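How to set up a weekly page you'll still be using in March

I've bought planners that promised to change my life, and they mostly changed my bank balance. You don't need the 881-sticker kit. Take one ring binder, a pen and a ruler, and rule the sheet into eight boxes: seven for the days, one for everything else.

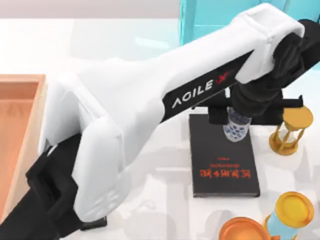 Colour coding is where most inserts go wrong. The Nerka layout wants a different ink for every part of your life, and I doubt anyone keeps that up past the second week. Use two. Mine are black for fixed appointments and red for things that can't slip, much like the white "AGILE" lettering with its one small red X: a single red mark gets noticed. Limit yourself to four red entries a week.

Punch the sheet last, once the ink is dry.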